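Re: gripper slipping on the lighter dishes
January
Posted by Elango Warrier

Hi Kanchan, hi all,

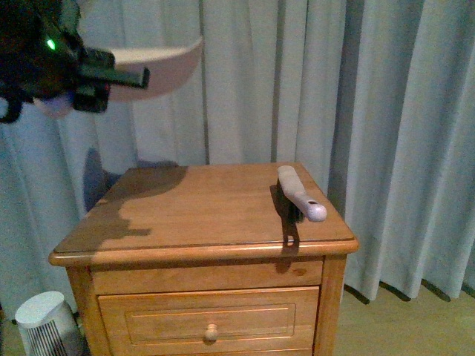
I finally got the left arm apart last night and I think I owe the list an update, because what I said before about the motor was wrong. The motor is fine! It was the finger mount the whole time.

Kanchan Bhatia wrote:
> We get the same thing on ours. Holds a mug all day long, then you give it
> a shallow bowl and the rim creeps out of the fingers before the arm gets
> where it's going. Raising the grip force helps for a bit and then it gets
> worse again. Did you ever find out if it was the motor or the pads? Tibor
> told me to redo the zero, which I did, and I saw no change. Also, what are
> you using to stick the pads on?

OK so, taking these in order, more or less.

Redoing the zero did nothing for me either, and now I know why. The two screws that hold the long finger to its carriage had backed out maybe half a turn each. You can't see it and you can barely feel it with the power on, but with the power off, if you hold the carriage still and wiggle the fingertip up and down, it clicks. Mine clicked. So every time I zeroed it, the fingers closed, the slop got squeezed out, the controller was happy, and then the first thing with a sloping side pushed the tip open again. A mug has straight walls so it never cares.

Turning up the force was the worst thing I could have done (sorry Kanchan, I think I'm the one who suggested it). It just works the screws looser. I had mine at 77 percent by the end and it was groaning on every close.

What I did:

Power off at the wall and wait for the light on the arm to go out. Take the finger off completely, don't try to snug the screws in place. Clean the old threadlocker out of the holes with a pick, then a wipe of alcohol, and let it dry while you have coffee. Put a small drop of the medium stuff on each screw, not the permanent kind, or you'll be drilling them out next time. Bring both screws up a little at a time, going back and forth, so the finger doesn't cock over to one side. Then leave it overnight. I know. I skipped that step in the fall and here we are.

In the morning, zero it again, and put the force BACK DOWN before you pick anything up. I'm running 4 cycles of open and close with nothing in the fingers first, then a bowl, held up for a minute and watched from the side to see if the rim is drifting.

For the pads I was using a Sika adhesive that was left over from a bathroom job, and it holds like crazy, but getting the old pad off took me most of an evening and a lot of bad language. I've gone over to double-sided tape from the Rendia shop. It doesn't last as long, but you can swap a pad between runs. Ferenc Szénási swears by the tape too, he just cleans the finger twice before he puts it on.

One more thing, check your cable where it bends at the base of the arm. Mine had a zip tie pulled tight enough to leave a groove. I don't think it had anything to do with the slipping but I cut it off and used a loose wrap of hook and loop instead.

The log says 700 closes since I last had the finger off, so I'm going to put a paint mark across the screw heads and look again at the same number. If anybody has a better interval I'd love to hear it. Zsolt, didn't you have a torque value for these? I can't find it in the archive and I did mine by feel.

Elango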